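My second winter in Grundport

12/01/2019

I moved to Grundport in October, the year before last, with two bags and a dictionary which I almost never open now. Many people ask me if it was difficult to learn English here. The grammar was not so difficult. The difficult thing was the small talk.

In my country, if someone asks how you are, you tell them. My neighbour Eimear asked me this in the first week and I explained her everything about my back and my landlord. She listened very politely, but her bus came and went.

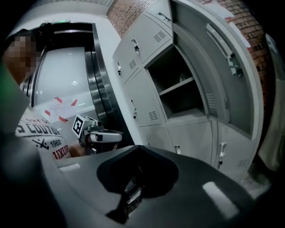 After that I started to write down the answers I heard from other people. "Not too bad" was the most common. "Can't complain" I heard mostly from men over sixty, and they complained directly after. I filled 3 pages of a notebook in this way, and I still add a line when I hear something new in the bakery.

Yesterday Eoin at the post office said to me "grand stretch in the evenings", although it was dark at half past four. I said "there is, yes", and he nodded. I was proud the whole way home.

Next week I will write about the telephone, which I still fear.

Kyrylo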